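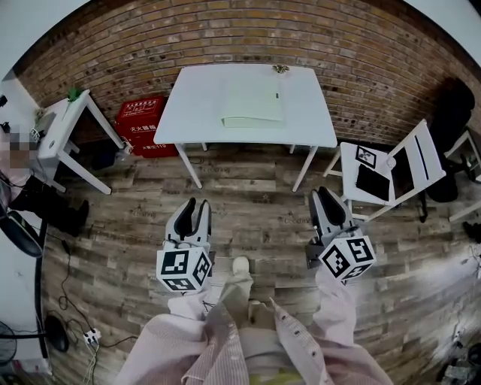 The grippers, the table and the folded green cloth at Zoreck's open day, Rolwood.

I went to the Zoreck open day expecting to be shown a robot, and for most of the afternoon I was shown a person holding a pair of grippers. I don't mean that as a cheap shot. The grippers were the best thing there, and the person using them was good at it. But the poster in the library at Jevham had said "Come and meet your future home help", and I had rather assumed the home help would be a machine.

For anyone who hasn't come across this, the idea is easy enough to follow. You take the pinching hand off a robot and give it to a human being, one for the left and one for the right. Each hand is fixed to a white cube with black patterns printed on it, so that a computer can work out where it is in the room. There is a camera up at head height. The person then does a household job, over and over, using the two rubber-tipped fingers on each side in place of their own. All of it is recorded, and the recordings are used to train an actual robot, which in theory picks up the knack.

Zoreck calls its version Shboul. The firm rents a unit at Rolwood, between a tile showroom and somewhere that mends vans, and inside it has built what the leaflet calls "a lived-in domestic setting". There is a brick wall and a plank floor. There is a white table, a white chair, a little green plant. There are also black cables all over one side of the floor and a red fire extinguisher box against the brickwork, and I will leave it to you whether that is like your house. I have cables on the floor too, come to think of it. I do not have a tablet and a printed marker card on the seat of my kitchen chair.

The job on show was a cloth. Pale green, folded, on a table that had almost nothing else on it. Over the course of the session it was picked up, shaken out, folded, put back and picked up again, and we stood along the side and watched with the sort of face people put on at christenings.

My first complaint is the table. I have never in my adult life folded a cloth on a clear table. Before I can fold anything I have to move the post, a bowl, somebody's charger and the lid of something. Half of housework is the clearing of the place where the housework is going to happen, and none of that was in the lesson. I asked about this and was told that clutter would come in a later stage. Perhaps it will. I've been hearing about later stages since I was a child, when a man on the television promised my mother an oven that would clean itself, and I can tell you who cleaned it.

My second complaint is about numbers, or the way they were handed to us. A screen by the door said that 857 recordings had been made in that room. People murmured at this. It does sound like a lot. Then I tried to think what it would be a lot of, and couldn't. Is 857 enough to learn to fold a cloth? Is it enough for that cloth, in that light, on that table, and no use at all for a fitted sheet? The young woman looking after the screen was patient with me and said it depended on the task. I pressed her, and she said that when the robot was given a cloth it had not met before, it had managed a decent fold on three tries out of five.

I liked her for saying so. It was the only sentence I heard all day that I would have put on the poster. Three out of five is a perfectly respectable result for a piece of research, and it is a dreadful one for a home help. If you paid someone to come in and fold your washing and two items in every five ended up on the floor or in a knot, you would have a quiet word by the end of the week. And I do not know what a decent fold is. My aunt's idea of a decent fold and mine would need separate robots.

The machine itself, when we got to it, was in the next room behind a rope, switched off. It was having work done to its shoulder. We were shown a film of it instead, and the film was speeded up. There was a small line at the bottom admitting this, in letters you would need to be standing quite close to read, and I was. I don't think there is anything crooked in that. Everyone in the trade does it, I was told, which I found less comforting than it was meant to be. A slow film of a slow machine would have told me what I wanted to know: whether I would be able to stand being in the same room as it.

Then there is the matter of whose skill this is. I watched those grippers for a good while, and what I saw was a human being having their dexterity taken away and finding a way round it. Try folding a tea towel with two pairs of kitchen tongs. You'll find that you tilt your wrists, use the table edge, drag where you would usually lift. All those little dodges are clever, and they come out of years of handling cloth. The dodges are what is being collected. I asked what the job paid and was told that it varied. I asked whether the people doing it get anything further if the robot goes on sale and does well, and was told that was a question for the commercial side. The commercial side had gone home, or was never there. It was only three in the afternoon.

I'm not claiming it's a wicked arrangement. It looks to be clean indoor work and I have done worse for less. But when we are told that a machine "learned" to fold, I would like the sentence to have a person in it somewhere. The leaflet I took away has eight paragraphs about Shboul and the word "people" comes up only where it means customers.

Now the price. A starter kit, meaning the two hand pieces, the cubes and the software, is £2,979, and Zoreck would like to see it in colleges and community centres, where members of the public could record their own chores and send them in. They have had talks with the council about putting one in at Jevham. I want to be careful here, as talks are only talks. Still, Jevham's day centre has had a broken dishwasher since before Christmas, and the staff wash up by hand. I can picture very clearly the afternoon on which somebody unpacks a £2,979 box so that those same staff can be recorded washing up with pincers, for the good of a robot that will one day be sold to somebody else.

That is the part I object to, and I'd object to it if the thing worked five times out of five. The firm can do what it likes with its own money in its own unit. Once it wants public rooms and public time, it owes us plain answers, and they ought to be on the wall where the 857 was. How often does it fail, and at what? How long does one cloth take at true speed? Who owns a recording of me in my own kitchen, and can I have it back? What will the finished machine cost to buy, and to mend when its shoulder goes?

I'll say in fairness that the children loved it. There was a turn with the grippers at the end, and a boy in front of me got hold of a sponge with them and would not give it up. I had a go myself. I tried the cloth, got one corner, lost it, got it again, and made something that I would call a fold if you were standing far enough back. It's harder than it looks and more fun than I had planned for, and my forearms ached on the bus -- there's a weight to those cubes once you have held them out in front of you for a bit.

There is another open day planned for December, by which time the shoulder should be mended. I intend to go. I shall be taking a fitted sheet, a pile of post and the lid of something, and I'd like to see the machine do it with the film switched off.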